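Notebook, spelling task, December

Started at 8:40. Both arms homed without trouble. Left wrist camera needed its cable reseated before it would stream, so check that first tomorrow.

Task is the same as in the last entry. A word goes on the board in marker, the letter blocks get scattered, and the operator drives the two arms to build the word in a row along the near side of the table. Spare letters stay in the mix on purpose. Each episode runs from arms at rest to arms back at rest.

Total kept so far is 327 episodes. Target for this word list was 50 per word and we are short on the ones with repeated letters. Obinna took the morning, I took the afternoon.

Notes from today:

Repeated letters are slow. When a word has two of the same letter, the operator tends to stop and think about which block to take, and the pause goes into the recording. Agreed to take the closer one every time. Leidy will add that to the operator sheet.

Threw out 5 episodes. In 2 of them the block went down rotated and got nudged straight with the side of the fingers. I don't want the model learning that push yet. The others were dropped frames on the head camera, same fault as before, and I have moved that stream to the other port.

Handoffs: letters that start on the far side from their slot can be passed between arms or set down mid-table and picked up again. We have been doing both. Needs a decision before the next batch.

Marker strokes on the board are thin. Go over them twice when writing a new word.

Changed the scatter routine. Blocks were ending up too close to the finished row, so the first placement was sometimes only a few inches of travel. Now they get spread from the middle of the table outward.

To do: relabel the afternoon folder, copy everything to the Kevar drive, write a new word list with more four-letter words.

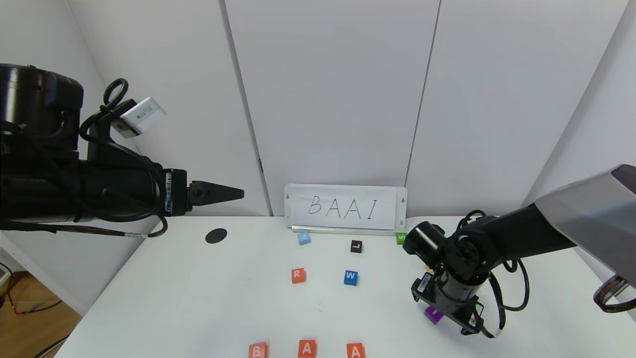

Lorraine Dawber: I'd settle on setting down mid-table for now. The passes I reviewed vary too much between operators, and we can record them later as a separate task with its own label.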